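Toy maker Catus puts robot arms on the sorting bench

April 24, 2018

Wooden toy maker Catus has started using robot arms to sort and pack alphabet and number blocks at its Brirkard workshop, a job that has been done by hand since the business opened.

The company says none of its 94 employees will lose work over the change. Three people who used to sort blocks full time have moved to new duties, two of them to the finishing room and one to looking after the arms.

The arms work in pairs at a table, picking up printed wooden blocks and grouping them into sets. They were set up by Juntunen, an automation firm that also wrote the software, which it calls Cluker.

Sorting has long been the least popular job in the building. Blocks come back from printing in mixed bins, and each one has to be turned over, checked and matched with the rest of its set. Staff told managers in a survey last year that the work was hard on their wrists and necks, and several asked for shorter turns at the bench.

Under the new arrangement, workers rotate through the sorting area in two-hour blocks of time. They load the table, take away finished sets and deal with anything the arms drop or can't place. Final checks for splinters and smudged printing are still done by hand.

Progress has been slower than some had hoped. On its best day so far the pair at the first table completed 493 sets, against the 836 a full crew of experienced sorters could manage. Catus says it does not expect to match the hand crew's pace before a second table is added in June.

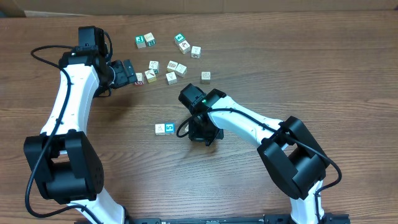

Workers who have changed jobs were given six weeks of paid training and kept their hourly rate. The one now assigned to the arms received a raise, and the company has agreed to train a second person so that holidays and sick days are covered.

Employees have also asked for a say in where the second table goes. The current one took over a corner that was used for breaks, and the lunch tables are now in the hallway beside the loading door. Catus says a new break area will be ready before the second table arrives.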